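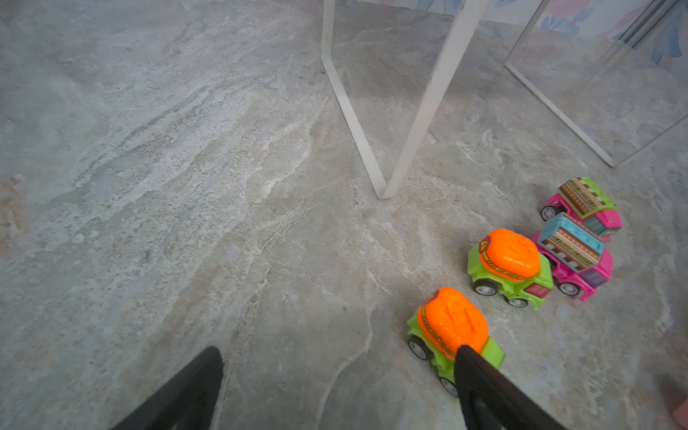 Juguetes en el suelo: déjenlos un rato

Lo digo rápido porque tengo prisa. Recoger cada cochecito en cuanto el niño se da la vuelta es perder la tarde. Dos hormigoneras verdes con su tambor naranja, dos autobuses rosas – ¿a quién molestan? Al que pasa descalzo, vale. A mi, por ejemplo.

Chantal Friesen, mi vecina, ordena a todas horas. Yo una vez, antes de cenar. Y basta.

Eso sí, con un sitio fijo. Una estantería baja, dos baldas de madera, a la altura del crío. Nada de cajones ni tapas.

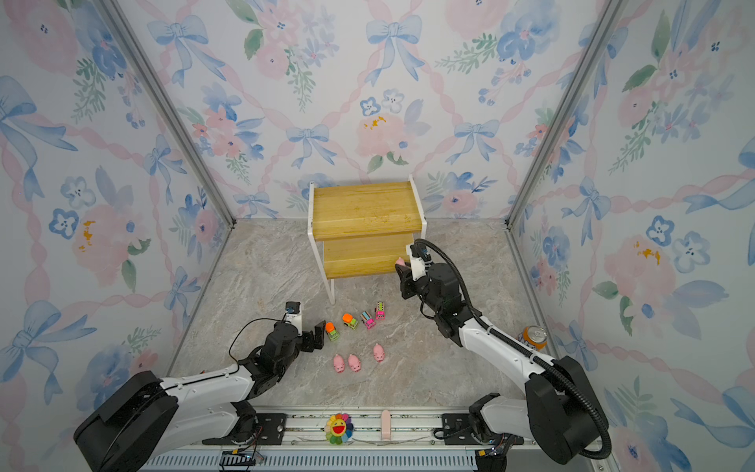

Y los que guardan por colores

Demasiado trabajo. Que quepan y ya esta.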